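OK so the spring basket thread is happening again, because three of you asked and I am weak. Put the kettle on, this got long.

1/ Background for the new people: every April I make up one big basket of sweets for the whole building. It started as a thing for my niece and then the kids downstairs saw it, and then the adults downstairs saw it, and you can guess how that went.

2/ The rule is one basket. ONE. Last year I had a basket, a tote bag and a mixing bowl and my hallway looked like a yard sale. My neighbor Huệ Lâm still brings up the mixing bowl.

3/ Budget this year was 40 dollars and I stuck to it (if you don't count the ribbon, and I'm not counting the ribbon).

4/ The basket itself is the good one! Round, wicker, pale, wavy rim, big tall handle that goes right up and over. I found it at a church sale and carried it home on my arm like I was off to see my grandmother in the woods.

5/ I love that handle and I also fight with that handle every single year. Tall bags catch on it. You have to go in from the side, at a slant, and then stand the bag up once it's inside. If you come straight down you'll hook the corner and tip the whole thing.

6/ Sweets live in a cardboard box until basket day. Shallow one, with a lid that folds right back and stands up behind, so I can see what I've got without digging. I've tried plastic tubs. They slide around in the closet and the lids never want to go back on.

7/ Anyway, box on the left, basket on the right, which is how I always lay it out.

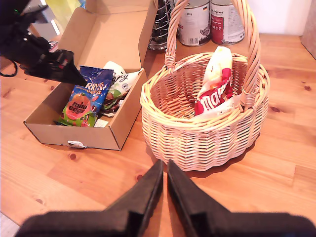
Mini eggs up front, Ray's Orange behind. Basket on standby.

8/ Yes, the mini eggs are the green bag with the big orange egg and the little rabbit on it. I will not be taking questions about whether mini eggs are the best spring candy. They are. Moving on.

9/ The blue one, Ray's Orange, is for Obadia Makokha upstairs, who will eat anything orange flavored and has never once pretended otherwise. Orange candy, orange cake, orange tea. I once gave him a lemon thing by mistake and he was very polite about it for a week.

10/ And the white bag next to it, with the chocolate on the front and the curly black lettering, is the "everybody" bag. There has to be an everybody bag. It's the one you hand over when somebody's cousin turns up.

11/ OK, method. Padding goes in the bottom of the basket first, otherwise the bags sink and all you see is rim. I use tissue paper saved from birthdays. Scrunch it, don't fold it. Folded tissue goes flat by lunchtime.

12/ Then the biggest bag at the back, leaning on the side of the basket. Medium bag next to it, a little lower. The prettiest bag goes in front with its face to the room. Then you walk to the door, turn around and look at it like a guest would.

13/ You will hate it. Swap two bags. Look again. I did this for so long last year that my tea went cold twice.

14/ Someone asked about taking the sweets out of the bags and doing loose eggs in a nest. Gorgeous, and I did it one year, and by mid-afternoon there were fingerprints in everything and half the eggs had moved to a coat pocket. Bags stay closed now.

15/ Also people want to read the ingredients! Sumaiya Sivakumar checks every label for gelatin before her two get anything, and she can't do that if I've tipped it all into a heap of tissue.

16/ Ribbon: wrap the handle before you fill the basket. BEFORE. I know this and I forget it every year, and then I'm threading ribbon around a bag of chocolate with my elbows up by my ears.

17/ Do it on a table with some space, too. Mine is the pine one with all the knots and streaks in it. I used to put a cloth down, but cloths bunch up when you drag a basket across them, and I like looking at the wood anyway.

18/ Update from the replies: Musyoka Mwaipopo says he lines his basket with a dish towel instead of tissue, then the towel is part of the present. I'm annoyed at how good that is. Stealing it.

19/ Another one from the replies: "what do you do with the box after?" It goes back in the closet with the tissue and the ribbon in it, ready for next year. The only thing I write on it is SPRING, in marker, on the bottom, so the chocolate thieves I live with don't get ideas.

20/ Basket goes out on the landing at 9 tomorrow morning. If you live in my building, one bag per household until noon, then it's open season.

21/ And if you took the mixing bowl last year, I would still like it back please. It's the blue one. Just leave it by my door.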